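4. Setting up your Stalow dehumidifier in a spare room

I wrote this part after putting a Stalow in my own box room, so you're getting the order that worked for me.

1. Stand the unit upright and leave it for 2 hours before you plug it in. Mine had travelled on its side, and the oil needs to settle.

2. Pull it out from the wall. I leave 28 cm behind it and keep the curtains well clear.

3. Slide the tank in until it clicks. If the red light stays on, take it out and check the float moves freely — mine was still taped down.

4. Shut the windows and the door, then press Mode until you see Auto.

Caution: don't run it from an extension lead, and never tip it with water in the tank.

Note: the Carbone filter is extra. Peel off both bits of film before you fit it (I missed one and wondered why the air smelt of plastic). The part number is 414, and it wants changing every October or so.

5. Leave it alone for a full day. I kept fiddling with the dial on mine and only confused myself.

If you get stuck, ask for Povilas Šimkus on the help desk. He talked me through the drain hose, and that's in the next section.

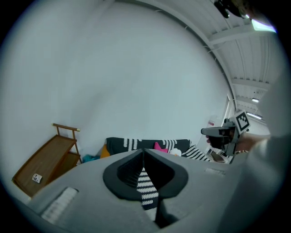
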